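Villow opens kerbside sorting help line and home visits for Tamach households

Media release, 14 Jul 2019

Hi everyone, Hala El Ouafi here from Villow. I normally get someone else to write these, but I've been looking forward to this one for so long that I asked if I could do it myself!

From September, any household in Tamach can ring us, or book one of us to come and sit at the kitchen table, and get a straight answer on what goes in which bin. It's free. The council contract covers the first 50 visits, and Govia (they run the trucks and the sorting shed out on the Chong road) is paying for a further 19 in the flats behind the station, where the shared bins have been a sore point for years.

We ran a small trial over autumn with 17 homes. I did most of the visits, and I drank a lot of tea. What surprised me was how careful people already are. They rinse, they squash, they take the lids off, and then they get stuck on the same handful of things and chuck the lot in the rubbish to be safe. Medicine packaging came up in nearly every house.

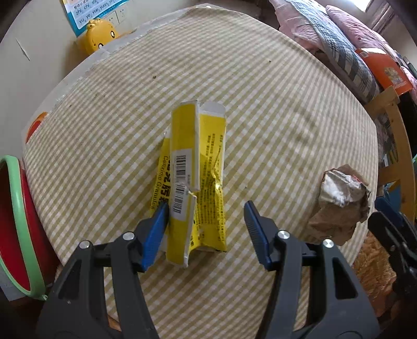 What we'll tell you about boxes and packets

Cardboard medicine boxes are fine in the paper bin. Flatten them or tear them open, whichever you like. If there's a sticky label with your name on it, peel it off or scribble over it first, and don't fret if a bit of it stays behind. The folded leaflet inside can go in the paper bin too.

Blister packs can't go in there, and neither can foil sachets. Leftover medicine should never go in any bin or down the sink — take it back to the chemist and they'll deal with it. I had one lovely bloke in the trial with a shoebox of old tablets going back further than his grandkids, and he walked it down to the chemist that same arvo.

Now, paper. Newspaper, envelopes (windows and all), brown bags and wrapping paper without glitter are all welcome. The question I get most is whether things need to be flat, and for ordinary sheets they don't. 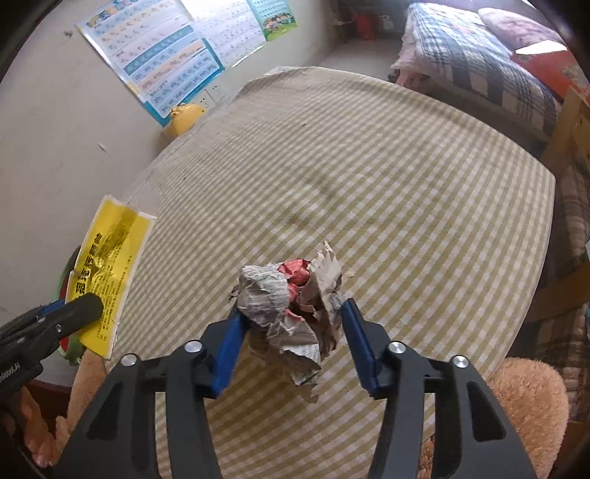 Do the scrunch test if you're not sure about a wrapper. Squeeze it in your fist and let go. If it springs back open it's probably got plastic in it, so leave it out. Greasy paper goes in the green bin with your food scraps, and tissues and paper towel can go there as well.

Each visit takes less than an hour and we'll leave you a fridge chart in your choice of 7 languages. You don't have to tidy up for us or save up a week's worth of recycling. Renters are very welcome, and so are share houses, though please try to get at least two of you home at once or the chart ends up behind the microwave.

Bookings are open now through the Villow office or at the front desk of the Tamach library. The phone line starts in September, weekdays, and if we miss you we'll ring back the next working day.

Journalists who'd like to come along on a visit are welcome to ask for me at the Villow office. A couple of the trial households have said they're happy to chat as well.

Media contact: Hala El Ouafi, Villow, Tamach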